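# Office Safety and Confidentiality Inspection - Merklow Street

Criminal defense and protective order practice, Dridton. Walked 5/16/26 by Olga Veloso and Henryk Wysocka. Comments are Olga's unless initialed.
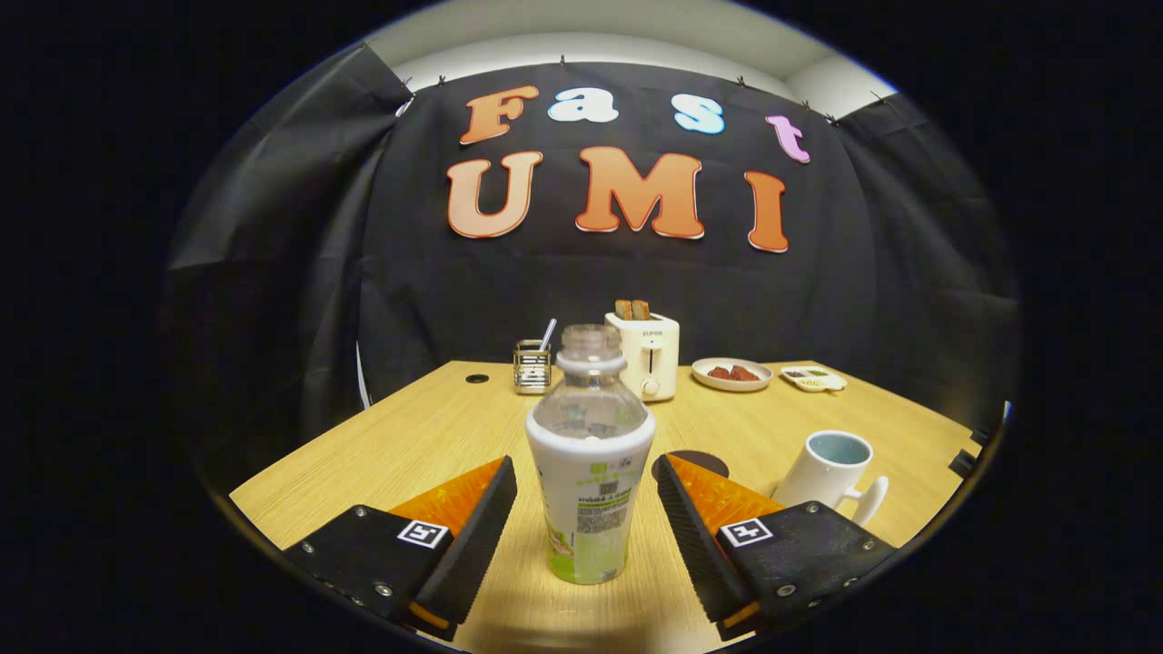
This checklist covers the public areas, the client interview rooms, the file room and the staff side of the suite, 1,622 square feet in total. It replaces the one-page form we used when we were upstairs, which had nothing on it about separating parties or securing client records. The interview room standard stays as it was: a plain wooden top in a light, honey-colored grain, smooth enough to write on without a pad, and no glass anywhere on the table. Anything marked FIX has a name next to it. Anything marked WATCH gets looked at again on the July walk.

Marks used: OK, FIX, WATCH, N/A.

## 1. Entrance and waiting area

- [x] **Street door closes and latches without help.** OK. Closer was adjusted by the landlord's man. It used to stop an inch short in windy weather.
- [ ] **Buzzer and intercom work from both desks.** FIX (Farhad). Front desk works. The back desk can hear the visitor but can't release the door. Farhad thinks it is the handset. If so, Yeoh has to come out, as the intercom is on their contract.
- [x] **Visitor log is out of sight of other visitors.** OK. We switched to single slips that go in a drawer. Please do not go back to the open book when the slips run out - it shows every client the names of the clients before them.
- [x] **Waiting chairs do not block the path to the exit.** OK.
- [ ] **Two parties in the same matter can be kept apart.** WATCH. There is one waiting area. When a witness and a client are both due, one of them is supposed to go straight to the small room. This was missed twice this spring, both times when the front desk was covered by someone from the back. The instruction is now taped inside the drawer with the slips.
- [x] **Sign about weapons posted at eye level.** OK. English and Spanish.
- [ ] **Floor mat lies flat.** FIX (Henryk). Corner curls up on the hinge side. H.W.: I taped it and the tape came up again. Buying a heavier one.

## 2. Interview rooms

Both rooms were checked with the door closed and one of us talking inside at a normal level.

- [x] **Attorney's chair is the one nearest the door.** OK in both rooms. Chairs get moved for family meetings and should go back afterward.
- [x] **Door opens from inside with the lock on.** OK.
- [ ] **Conversation can't be heard in the hallway.** Large room OK. Small room FIX (Olga). With the door shut, Henryk stood at the copier and could repeat most of what I said about my weekend. The gap under the door is the likely cause. A door sweep is cheap and I will put one on. Until then the small room is for scheduling and paperwork only, no discussion of facts.
- [ ] **Panic button tested.** Large room OK, rang through to both desks. Small room FIX (Farhad). No response at the back desk. See the intercom note above, may be the same wiring.
- [x] **Tables steady, no splinters, no loose edges.** OK.
- [x] **No staplers, scissors, letter openers or heavy objects left in the room.** OK. One metal hole punch removed from the large room. It lives on the supply shelf.
- [x] **Tissues and water available.** OK. Paper cups only.
- [x] **Notes and exhibits from earlier meetings cleared.** OK on the day. The whiteboard in the large room had been wiped but was still readable at an angle. It needs spray, a dry eraser won't do it.
- [ ] **Window blinds close fully.** WATCH. Large room blind has a bent slat. A person on the sidewalk could see in if they wanted to. Not urgent, the room is rarely used after dark until the fall.

**Comment on no-contact orders.** Several of our clients are under orders that set a distance from a named person. If that person is coming to our office for any reason, including to drop something off, the client can't be in the building. Check the order in the file before booking. Do not rely on what the client remembers about it. Corrado Pace has asked that the distance and the expiration date be written on the inside cover of every file where there is an order, and in the files I pulled this had been done in all but one. That one has been corrected.

## 3. File room and evidence storage

- [ ] **Door is locked when no one is inside.** FIX (everyone). Found propped open with a box at the start of the walk. This was on the last report too.
- [x] **Key list is current.** OK. 4 keys issued: Corrado, Olga, Zoi, Farhad. The spare is in the safe and was seen there.
- [x] **Shelves fixed to the wall.** OK. Pulled on each upright, no movement.
- [ ] **Nothing stored within 18 inches of a sprinkler head.** FIX (Zoi). Top row on the north shelf is too high. Those are closed matters and can go off site. Z.P.: I can get them out before the end of the month if someone strong is here for the lifting.
- [x] **Step stool in good condition.** OK. Rubber feet all present.
- [ ] **Client property logged in and out.** WATCH. Phones and clothing are logged properly. Flash drives are not always. A drive with body camera video on it counts as evidence even when it is our copy, and it gets a line in the log like anything else.
- [x] **Discovery on paper kept in numbered boxes.** OK. The largest open matter runs past 2,000 pages and has been split so that no box is too heavy for one person.
- [x] **Shred bin locked.** OK. Collection is every other week. The bin was close to full and I called for an early pickup.
- [x] **No weapon or controlled substance on the premises.** OK. If a client hands one over or says they have one with them, stop, do not touch it, and get Corrado. Do not put it in the safe. This is a legal question before it is a storage question and the answer changes with the case.

## 4. Fire, exits and electrical

- [x] **Both exits clear.** OK. Rear corridor had a bicycle in it last time. Gone now.
- [x] **Exit signs lit.** OK.
- [x] **Extinguishers charged, tag in date.** OK, both. The one by the kitchen was hidden behind a coat and the coat hook has been moved.
- [ ] **Emergency lights hold on test.** FIX (landlord). Rear light went out after a few seconds on the test button. Reported by email, no answer yet.
- [x] **No space heaters under desks.** OK.
- [ ] **No power strip plugged into another power strip.** FIX (Henryk). Under the copier. H.W.: done the same afternoon.
- [x] **Smoke detectors sound.** OK. Warn the tenants next door first. We did not, and heard about it.

## 5. Computers, phones and paper on desks

- [x] **Screens not visible from the waiting area.** OK. Front desk has the privacy filter.
- [x] **Screens lock on their own.** OK. Tested all workstations by leaving them.
- [ ] **Backup drive kept away from the server.** FIX (Farhad). It was sitting on top of it. F.G.: Dasa runs the off-site copy every night, so this one is the second backup, but I agree it should be in the safe.
- [ ] **Clean desks at the end of the day.** WATCH. Two desks had open files on them at closing with the cleaners due in. I haven't named the desks here. The people know.
- [x] **Voicemail greeting gives the after-hours arrest number.** OK. Called it, and it rang Corrado's cell.
- [x] **Voicemail not played on speaker.** OK as far as we can tell. A client calling from jail is on a recorded line already, and no one here should be making it more public.

## 6. Staff safety

- [x] **No one is alone in the suite with a visitor.** OK. Confirmed with everyone on staff. Corrado included himself after some discussion.
- [ ] **Code phrase known to all staff.** FIX (Olga). Zoi and Henryk had it right. Farhad gave the old one. I'll go over it at the next meeting and it will not be written down in this report.
- [x] **Threats log up to date.** OK. One entry since the last walk, a caller angry that we had taken the other side's case. Date, time and exact words were written down, and the voicemail was saved.
- [x] **Parking lot lights work.** OK. Checked after sunset by Zoi.
- [ ] **First aid kit complete.** FIX (Zoi). Out of large bandages and the gloves are brittle. Everything else present.
- [x] **Emergency contacts on file for all staff.** OK.

## Open costs

The landlord pays for the emergency light. The door sweep, mat and first aid items come out of petty cash. The intercom repair might be covered, but if the wiring has to be opened up it could be billed to us. Corrado has approved up to $1,000 for that without a second conversation. Over that, Farhad needs a written estimate first.

## Carry forward to July

- Small room sound check, same test, Henryk at the copier
- Panic button and intercom, both rooms, both desks
- File room door
- Flash drive entries in the property log
- Bent slat, large room
- Rear emergency light, if the landlord hasn't replied I will write to him again and send it certified

Signed copies go to Corrado and in the front of the safety binder. Last year's sheet can come out.

O. Veloso
H. Wysocka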